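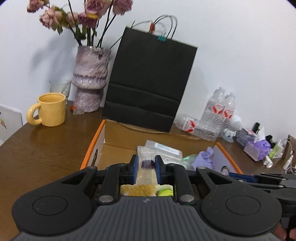
Figure 3. A small clear sachet with a crimped top edge, held above the open packing box.

4.2 Small items in mixed boxes

Sachets turned out to be the most rewarding part of the Pludgate packing set! Of the 2,071 items we logged, roughly 1,000 were small and light enough to slip between larger ones, and clear film made them harder still to keep track of. The box in Figure 3 shows the usual company they keep — a translucent white case with a pale label, a greenish plastic item and something crumpled and lavender, all in one carton with orange rims. Fukuda's sorting rule places stiff cases first and sachets last, upright where there is room. We were delighted by how well this simple order carried over to the Trilex cartons, whose handle holes leave less usable wall.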